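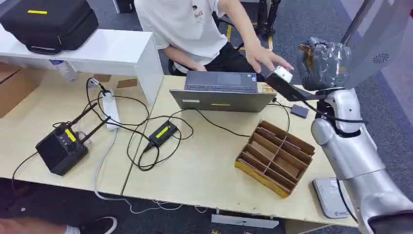 Griff nach einem kleinen weißen Teil am Arm, auf dem Tisch die Sortierschale aus Karton

Budget für Sortierplatz mit Roboterarm: Was gehört neben Arm und Hand in den Antrag?

Shih-chieh Wu
eingestellt am 22. Dezember 2025, Bereich Automatisierung / Beschaffung

Wir planen in Lorville einen zweiten Handarbeitsplatz mit Roboterarm. Aufgabe: Kleinteile aufnehmen, in eine Fachschale ablegen, einzelne Teile direkt an eine Person am Tisch übergeben. Ein Angebot von Stukico für Arm und Mehrfingerhand liegt vor. Darin fehlt alles, was nicht fest am Arm verschraubt ist, also Tisch, Netzteile, Leitungsführung, Rechner, Schalen und Ersatzteile.

Für diese Nebenpositionen habe ich bisher pauschal 2.000 Euro eingesetzt. Der Einkauf will eine Aufschlüsselung. Am ersten Platz wurde jede Kleinigkeit einzeln aus laufenden Mitteln nachbestellt und auf verschiedene Kostenstellen gebucht, daher habe ich keine brauchbare Summe.

Gesucht:
- eine Gliederung, die bei der Prüfung nicht zurückkommt
- Erfahrungswerte zum Vorhalten von Verschleißteilen an der Hand
- Einschätzung, ob man die Schalen gleich in Kunststoff beschafft oder vorerst bei Karton bleibt

Der Platz soll im September in Betrieb gehen. Der Antrag muss deutlich früher raus.

Su-chen Kuo

Pauschalen werden bei uns auch zurückgewiesen. Ich gliedere nach Lebensdauer, nicht nach Baugruppe:

Investition, wird inventarisiert: Arm, Hand, Steuerung, Rechner, Tisch mit Befestigung für die Grundplatte.

Einmalige Einrichtung: Netzteile, Steckdosenleisten, Kabelkanal unter der Tischplatte, Zugentlastung, Bodenmarkierung, elektrische Erstprüfung, Risikobeurteilung. Die letzten beiden vergisst fast jeder. Wenn Teile an Personen übergeben werden, muss die Risikobeurteilung genau diesen Vorgang abdecken, und das kostet Arbeitszeit. Diese Zeit gehört mit Stunden in den Antrag.

Laufend: Fingerkuppen, Schrauben der Gelenke, Faltenbälge, Leitungen, die mit dem Arm bewegt werden, Klebeband, Schalen.

Für den laufenden Teil setzen wir je Platz fünf Sätze Fingerkuppen und zwei bewegte Leitungen pro Jahr an. Ein Satz Kuppen kostet bei unserem Lieferanten Chuang 187 Euro. Das ist unser Preis mit Rahmenvertrag - ohne Vertrag beim Hersteller anfragen und den Preis schriftlich geben lassen.

Zu den Schalen: Karton, solange sich die Einteilung noch ändert. Wir haben zu früh Kunststoffeinsätze fertigen lassen und nach der ersten Änderung am Teilespektrum weggeworfen. Karton verrutscht auf glatter Platte, also einen Anschlag oder eine rutschhemmende Matte einplanen. Kostet wenig, muss aber in der Liste stehen.

Mit der Pauschale kommst du hin, wenn Tisch und Rechner schon da sind. Sonst nicht.

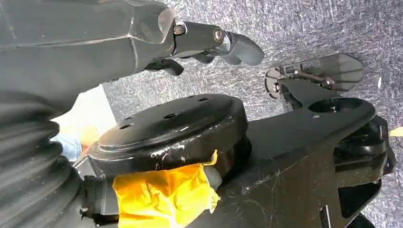 Gehören Verschleißteile der Hand in den Investitionsantrag oder in die laufenden Kosten?

Der Erstsatz kann bei uns mit in die Investition, wenn er auf demselben Angebot steht wie die Hand. Jede Nachbestellung läuft über laufende Kosten. Am besten vorher mit der Buchhaltung klären, die Handhabung ist von Haus zu Haus verschieden.

jultura

würde auf jeden fall die wartung mit anfragen. bei uns stand im angebot nur "wartung nach aufwand" und die anfahrt war dann teurer als das teil. sonst einfach höher ansetzen, gekürzt wird sowieso

Shih-chieh Wu

Danke. Die Gliederung nach Lebensdauer übernehme ich. Tisch ist vorhanden, Rechner nicht, der kommt als eigene Position in den Investitionsteil. Bei Stukico habe ich den Preis für Kuppen und bewegte Leitungen nachgefragt, außerdem einen Festpreis für die Anfahrt.

Offen ist noch die Leitungsführung. Fest verlegter Kanal unter der Platte oder Klettband, solange der Aufbau sich ändert?

Su-chen Kuo

Netzleitungen in den Kanal, Datenleitungen vorerst mit Klettband. Steckdosenleiste unter die Platte schrauben und keine Leitung über die Vorderkante führen, dort sitzt oder steht immer jemand. Beim Kanal eine Nummer größer bestellen als berechnet, Netzteilstecker passen sonst nicht durch.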